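Trying Out Grippers in the Simulator: Your Questions
23 May 2021

Can I compare grippers before I buy one?

Please do! That's really what the Plallora bench is for. Pick a gripper from the Garnico list, load the tabletop task, and run it as many times as you like (we usually settle on 41 runs per gripper, which is enough to show up the odd unlucky grasp without eating your whole afternoon).

Why does every comparison use the big white box?

Small things like cubes and balls are kind to almost any gripper, bless them. A large box held near one edge wants to swing and tip, and that's where finger shape and wrist settings start to matter. Watch the angle of the box and where the fingers sit along its upper edge.
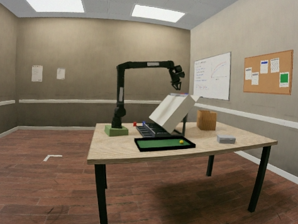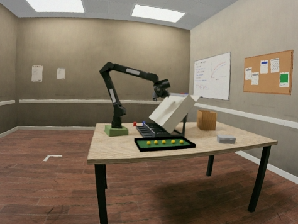

The white box tilted over the slotted rack, with the green-floored tray in front.

By the author of the Gresance help pages, simulation support

Do I need to reset the small pieces between runs?

If you're scoring only the box, you can leave them be. For a full comparison, though, use the same starting layout for each gripper, or you'll be puzzling over numbers that don't belong side by side.

Which controller should I start with?

Try Negri on its default settings, and change one thing at a time after that. We know it's tempting to turn up the grip force straight away! Give it four runs at the lower setting first, and save the log from each.

Can I add my own gripper?

Yes, as long as the model includes its finger joints and mass. Camera views can be added from the same menu, and up to nine will record at once.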